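Grellow opens simulated workbench to outside operators

Grellow, the small robotics software firm on the second floor of the old Tisier building, has started paying people by the hour to steer a robot arm that exists only on a screen. The recordings will be used to train a control program the company calls Flavar.

The work began in January with staff only. Last month the company let in the first group from outside, most of them evening students from the technical college. They sit at ordinary desks with a hand controller and a monitor. A short written instruction appears, the operator carries it out with the arm, and the attempt is saved. Then the objects on the table are set out again in slightly different places.

Silvia Pešek, who runs the collection, said the company wants 300 usable recordings for each task before it trains anything on them. An attempt counts as usable if the arm ends up where the instruction asked and a reviewer can follow what the operator was trying to do. Slow ones are kept. So are the ones where the operator misses and goes back for a second try.

"We threw those out in the beginning," Pešek said. "Then we had a program that had never seen a mistake and didn't know what to do after making one."

Much of the view on an operator's monitor comes from a camera placed close to the gripper. It is a narrow view, and new operators tend to complain about it during their first shift. Parts of the table disappear behind whatever is nearest, and the tips of the fingers are often all that can be seen of the arm.

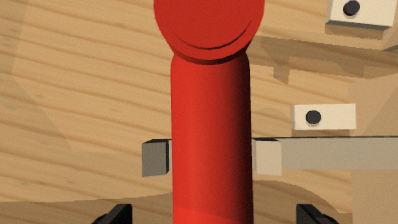

Ľudovít Říha said he would have spent the money on a real arm and a real table. In his view a program that learns from rendered wood and rendered shadows will have to learn a good part of it over again once it meets a scratched bench and a lamp that flickers. He added that he would be glad to be shown wrong, and that a smaller set made on real equipment would at least give the company something to compare against.

Pešek did not dispute the point about real benches. She said a comparison set is planned and will be made in the workshop at Štefanec, a partner firm that already has two arms bolted down and people trained to work near them. The Štefanec set will be limited to 40 recordings per task. Setting a physical table back up takes several minutes, and in the simulator it takes one key.

The cost of a mistake is different, too. An operator who drives the simulated fingers into the table loses the attempt and starts the next one. On a physical arm the same error can mean a bent finger and an afternoon without recordings.

Operators work in shifts of three hours with a break in the middle. Marcela Ondrejka, one of the college students, said the first hour was the hardest. Distance was her main trouble.

"You look at the shadows a lot," she said. "When the thing you're after is right up against the camera, you can't tell how far down the table is. The shadow helps. After a while your hands slow down by themselves and you stop bumping into stuff."

Every recording holds the camera views, the position of each joint and the movements of the hand controller, all stamped with the same clock. The written instruction is stored with them. Reviewers may reword an instruction afterward if it turns out that operators read it in two ways, but they may not touch the movement itself. Early on, some recordings were trimmed to take out pauses, and the arm appeared to jump when they were played back. Those have been removed from the set.

Camera placement is also changed on purpose between batches. The company shifts the viewpoint and the lighting by small amounts so that the program does not come to depend on one exact view of the table.
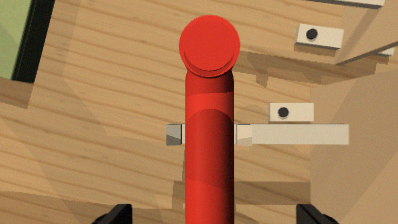 Training on the first full tasks is expected to start once the reviewers catch up. They are behind at the moment. Ľubica Šindelář and one other reviewer go through the recordings by hand, and on a good day they finish fewer than the operators produce. Two of the current operators will move over to reviewing for part of each week.

Grellow has set a total of 1,000 recordings as the mark for its first internal release of Flavar. The company has not said whether the recordings will be shared outside. Audrey-Anne Li, the firm's managing director, said that will be decided after the comparison with the Štefanec set is done.

More operators are being taken on. No experience with robots is needed, but applicants must be at least 18 and able to work two shifts a week. An open session will be held on Saturday at 10 a.m. in the Tisier building. The side entrance will be unlocked, and the elevator is working again.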